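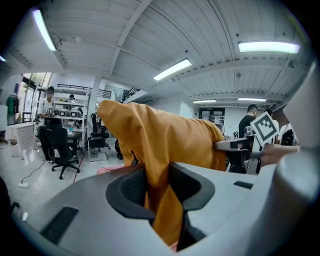
Folding Season: Gathering Garment Examples at Plasthorpe

Gallery by Faith Okoth

I have been wanting to put up a gallery page for the garment work for ages, and May turned out to be a good month for it. We are up to 1,252 usable recordings of people handling clothes with hand-held grippers, and every one of them goes toward teaching the Lukumay model how to pick up, open out and fold things that don't keep their shape. I love this job. I get to spend whole afternoons watching cloth, and cloth is endlessly strange when you look at it closely!

If you are new to the project: a person holds a gripper in each hand and does the task the way they would at home, more or less. The grippers record, the model learns from the recordings, and later on a robot with the same kind of fingers has a go. Most of what you will find below is about the first part, the recording, which is where I come in.

The hall

We work in the big open hall, under the mezzanine railing, with the workbenches and the mesh chairs all around. It's bright in there, with fluorescent lights overhead and a window on one side. People sit, stand, talk and carry on with their own work while somebody else is folding, and I like having that in the recordings. The model should get used to a room with life in it.

Orange, with a bit of pink

Pinching the orange-yellow garment. It's a great color for this kind of work because the folds show up so clearly, and you can follow how the cloth humps up over the gripper and then drops down between the finger pads. There is pink fabric peeking out underneath, too.

I have a soft spot for moments like this one. With a rigid object, a grasp is a grasp. With a garment, the part you hold is a tiny fraction of the thing and the rest goes wherever it likes. A good fold starts with a good pinch, and a good pinch depends on where the edge is, how many layers you have caught, and whether the bit hanging down is a sleeve, a hem or just slack. People sort all that out in a blink. We want examples of them doing it, lots of them, with every kind of fabric we can lay our hands on.

The mesh on the fingers

The dark pads have a fine mesh texture and rounded outlines. New people always want to squeeze hard on their first go, and I spend a good part of the first session saying "softer, softer." By the end of it they are usually picking up single layers and grinning about it.

Markers

That blocky black-and-white square mounted over the second gripper's arm is a fiducial marker. We use markers to work out where one hand is in relation to the other, and for two-handed folding this matters a lot – you can't learn to bring two corners together if you don't know how far apart they started. We ask everyone to check that the markers are clean and firmly seated before they begin. A wobbly one can spoil a whole run, and it's a sad thing to discover at the end of the day.

What we ask people to do

The task cards have changed a lot over the months. We began with very exact ones (left corner first, then right, then smooth) and the recordings came out stiff. Everybody folded like they were sitting a driving test. Now the card only gives the start and the finish:

Start: garment dropped on the table from shoulder height.
Finish: garment folded, collar or waistband up, edges inside the tape.
In between: your way.

I was nervous about "your way" and I am so glad we tried it. Some people fold in the air. Some lay everything flat and fuss with it. One of our regulars flips the garment over halfway, every single time, and gets the neatest stack in the building. The variety is wonderful to look through, and the learning side is happier as well, as the model now has some idea of what to do when the first try goes crooked.

Please keep the mistakes

If you drop it, pick it up and go on. If you catch two layers and wanted one, let go and pinch again. We used to throw those recordings out. These days I tag them "recovery" and they go in with the rest, and they are some of the most useful examples we have. A robot that has only ever seen perfect folds has no idea what to do with a sleeve that has slipped off the edge of the table.

The ones that do get cut are much more boring: a marker covered for too long, a recording that started late, a garment pulled right over the lens so there's nothing but cloth to see. Of the first 900 recordings we made, far too many were lost to late starts, and the fix was simply to count to two out loud before touching anything. You will hear people muttering "one, two" all over the hall.

What's in the pile

T-shirts, sweatshirts, scarves, pillowcases, aprons, a few things with zippers. The thin stretchy garments are the hardest and thick cotton is the easiest. We are short on black clothes (folds in black fabric are very hard to see) and on anything with a pattern of big checks. Children's clothes are welcome too, as they're so small that the grippers nearly bump into each other, and people come up with some really clever ways around it.

Clothes donated by the Dritgate workshop have been a big help, particularly the bag of knitwear. Knitwear stretches when you lift it and creeps back when you set it down, and the first evening we tried it the whole group stayed on until 7:30 just to see who could fold a cardigan.

Where we are going next

The target for this round is 2,217 recordings, a number that came out of a long planning sheet and that I have grown quite fond of. After that the set goes over to the Drotden group, who will be training on it and trying the result on their own tables with their own laundry. I can't wait to see what the model makes of a room it has never been in.

Coming along

Sessions run in the afternoons and last as long as you feel like folding. You don't need to know anything about robots. Wear short sleeves or roll them up so that your cuffs don't get into the fingers, and bring a garment if you have one that misbehaves. You can sit down between runs as often as you like – the grippers feel light at first and heavier after the tenth T-shirt.

Ask for me at the front desk at Plasthorpe and I'll show you to the hall.

– Faith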